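Chapter 3
Baggage Handling and Delay

An airline sells a seat, but it also agrees to move a bag. At Flidbridge Airport in March, 1,416 checked bags missed their flights. Of these, 418 were left behind during short connections.

This chapter looks at how bags are tagged, sorted and loaded, and at what an airline owes a passenger when one arrives late.

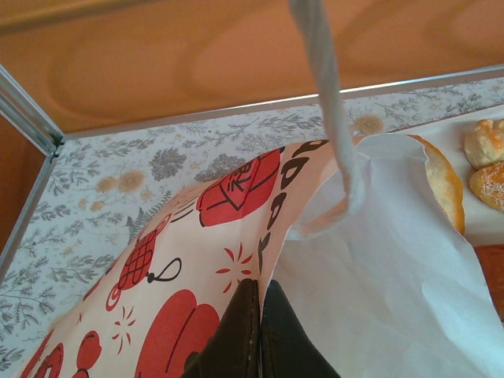 Carry-on items follow different rules and are covered in Chapter 4. Students should read the Rostenel case before starting Section 3.1.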